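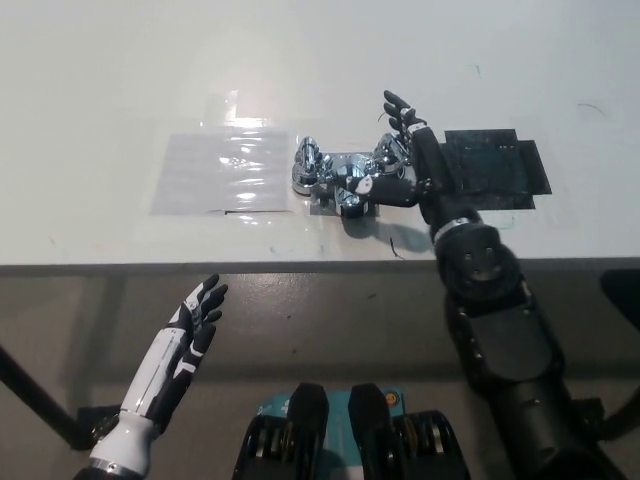
Why are some metals so shiny?

When light hits a rough surface, such as a brick, it bounces off in lots of different directions. When it hits something very smooth, it bounces off neatly, all the same way. Your eyes see that as a shine, or even a reflection.

Chrome is short for chromium, a silvery metal. Many shiny taps have a very thin coat of it over another metal, often brass. The coat is thinner than a hair – but it is hard and does not rust.

How is it put on?

The part is cleaned and polished, then dipped in a tank of special liquid. Electricity makes tiny bits of metal stick to it. This is called electroplating.

Try it yourself

Look at your face in the back of a clean metal spoon. Now turn the spoon over. What happened to your face?

Word to know

Reflect: to bounce light back.

Next page: Why does iron go rusty?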